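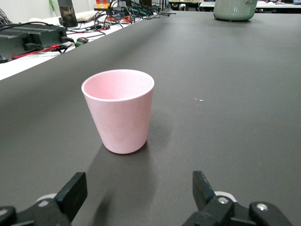
The pink cup, as seen from the gripper. You'll get to know it well.

Call for participants: come and teach our robot arms to pick things up

Hello! I'm Olga Lorente and I look after the demonstration sessions at Mabaso, where we're building a learning system called Temeo. I need people. Patient people, mostly, and people who don't mind doing the same small job over and over while I fuss about with a clipboard nearby. If that sounds like you, or like someone you live with, please read on.

What we're up to

Temeo learns to handle household objects from examples. Somebody steers the arm through a task, we record what the arm did and what its wrist camera saw, and that recording becomes one example. We've got 804 good ones so far and we want a lot more before the end of May. At the moment nearly all of them were done by the same handful of staff, and you can tell. I always come at a cup a bit from the right, my colleague on the other rig goes in terribly slowly and then grabs at the last second, and the system has picked up both habits. (Sorry, Temeo.) So we're after fresh hands, and lots of different ones.

The tasks are ordinary. Pick up the cup and set it down somewhere else. Put the cup next to the pot. Turn a cup the right way up. Later on there'll be cloths and spoons and lids, and I'm told some fruit, but everybody starts with cups. They're light, they're plastic and you can knock them over as often as you like.

What a session is like

You come in, we have a brew and I show you the controls. You hold a pair of handles and the arm copies you, fingers and all. Most people get the hang of it during the practice run, although your first few goes will feel like trying to pick up an egg in ski gloves. Stick with it!

After that we record. Each attempt is short. You do the task, let go, I move things about on the table and you do it again. A session lasts 2 hours including breaks, and in that time I'd hope to get 100 attempts out of you, but if you manage fewer I'm not going to sulk. Your pay doesn't depend on it.

A word on mistakes, as everyone asks. Please don't throw them away! If you miss the cup, back off and have another go in the same recording. If you drop it, pick it up if you can reach it. Those recoveries are some of the most useful things we get, and a set of perfect grabs teaches the arm very little about what to do when it's off by a finger's width. The only attempts I bin are the ones where somebody stops halfway to chat to me, and that's usually my fault.

Who I'm looking for

Anyone over eighteen, really. You don't need to know a thing about robots, and no, playing video games doesn't seem to help much (I've had keen gamers and keen knitters, and my money's on the knitters). I'd especially love to hear from left-handers, older people and anybody whose work involves careful handling: florists, bakers, dental nurses, model makers, that sort of thing.

You'll need to be able to sit or stand at the rig for 15 minutes at a stretch between breaks. The seat goes up and down and the handles can be moved, so if you've got a stiff shoulder or use a wheelchair, tell me when you write and I'll set things up before you get here. If you wear glasses for close work, bring them. Long floaty sleeves are a nuisance near the handles, so roll them up or leave them at home.

What you get

We pay 15 pounds an hour, breaks included, plus your bus or train fare if you hang on to the ticket. You can sign up for one session or for several, and you can stop at any point and still be paid for the time you've been with us. There are biscuits. There's also a long-term possibility: we're hoping to take on 2 regular part-time operators once this round is finished, and I'd much prefer to pick them from people who've already had a go and liked it. That would be a proper contract with set mornings, and I'll tell everyone on the list when it opens.

What we keep

We record the movements of the arm, the pictures from its cameras and the name of the task. The cameras point at the table. Your hands may turn up in a picture if you reach in to move something, but we don't film your face and we don't record sound. Each set of examples is stored under a number, with your name kept separately so that I can pay you. The recordings are used by us and by our partners at Mindix, who do the training side and send me stern notes about lighting. If you change your mind afterwards, write to me within a month and I'll take your examples out. I'll go through all of this again with you before you sign anything.

Where and when

We're on the first floor of the Plakeck building, up the ramp and then left out of the lift. Ring the bell marked Mabaso and give it a good long push, it's temperamental. Sessions start at 9.30 in the morning or 1.30 in the afternoon, and I can do an evening one from 6 if enough people want it, so do say if that's the only time you can manage.

How to put your name down

Drop in and fill out a card at the Plakeck front desk, or use the contact form on this site and put "Temeo sessions" at the top. Tell me:

your name and the best way to reach you
which start times suit you
whether you're left- or right-handed
anything I should know about seating, eyesight or getting up to the first floor
what you do with your hands all day, if you fancy telling me (I'm nosy)

I answer everyone myself, usually by the next working day. If you'd like to see the rig before deciding, ask for a quick look round and I'll find you a slot between sessions. Friends are welcome to book together, we've two rigs side by side and it's a bit more fun with company, though I may have to shush you while we're recording.

Olga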